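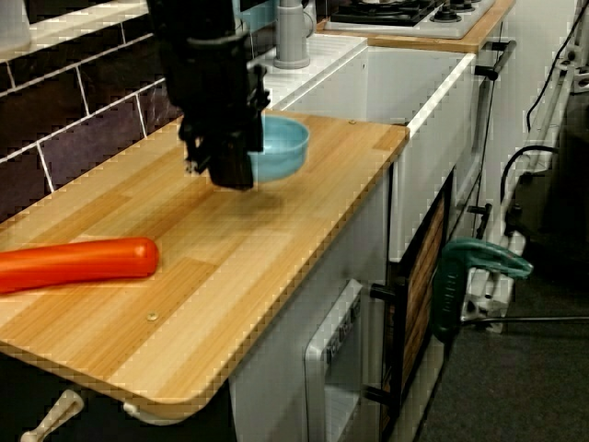

What is the purpose of a play kitchen in an early childhood classroom?
It gives children a place to practice sorting, naming, and pretend cooking with objects they know from home.

Wotavville Early Learning Certificate
Unit 4: The Home Corner
Handout for students, November session

Reading before class: Mofokeng, chapter 3. Students should come prepared to discuss how a small set of objects supports more pretend play than a crowded shelf.

Setting out the counter
Three items are enough for a first activity: a bowl, a can, and one long piece of play food. Place them apart so that each can be picked up separately. Leave the sink clear. Let children decide whether the long red-orange piece is a carrot or a sausage, and record the word each child uses.

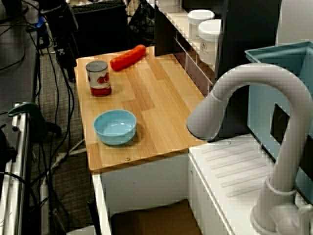
Written assignment
Plan one activity using a bowl and two other items. State the age group, the words to be introduced, and the method of putting items away. Submit the plan on the Nevar form. Late work is accepted only with the written approval of the unit office, Room 46.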